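水晶のさざれ石で浄化、本当に意味がありますか?

Ye 2018-01-17

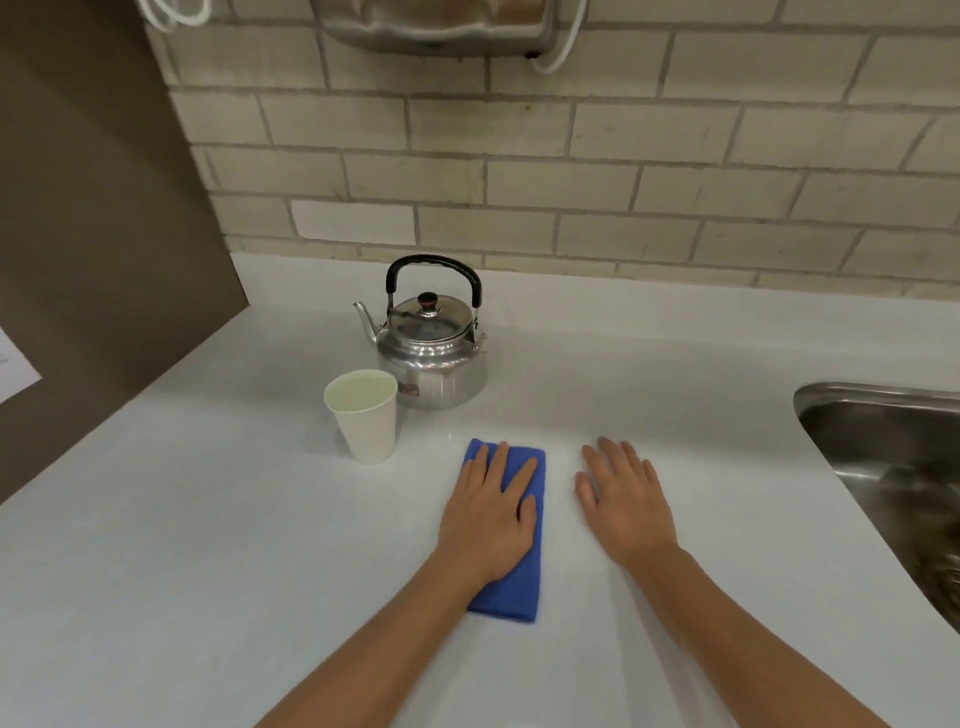

先月、Pivgateという通販でラブラドライトのブレスレットを買いました。届いた箱に「最大24時間、さざれ石の上で休ませてください」という紙が入っていて、同じページで浄化用さざれ石500グラムも売られています。石を売ったあとに石を休ませる石を売る、という流れがどうも引っかかります。水晶のほうは誰が浄化するのでしょう。効果を感じた方、何がどう変わったのか具体的に教えてください。「気持ちが軽くなった」以外でお願いします。

Zandis
私は毎月やってますよ〜。満月の夜に窓辺に置くだけでも全然違います!疑いながらだと石に伝わるので、まず信じてあげてください。

Pedinthorpe
石は4年ほど集めていますが、浄化で変わったと言い切れることは一つもありません。以前、同じ店で買ったブレスレットを2本用意して、片方だけさざれ石に載せてみました。しばらくして見比べても区別がつかず、途中でどちらがどちらか分からなくなりました。厳密な実験ではないので、参考程度に。
皮脂で曇るのは確かなので、柔らかい布で乾拭きはしています。ラブラドライトは割れやすい方向があるため、硬い石とぶつけたり超音波洗浄器に入れたりするのは避けたほうがいいです。塩に埋める方法も、金具が傷むので私はやりません。
さざれ石は置き場所としてきれいだと思えば買う、くらいでいいのでは。500グラムだと小皿には多いです。

Ye(質問した人)
ありがとうございます。乾拭きだけにします。信じないと効かないと言われると、確かめようがないですね……。さざれ石は見送ります。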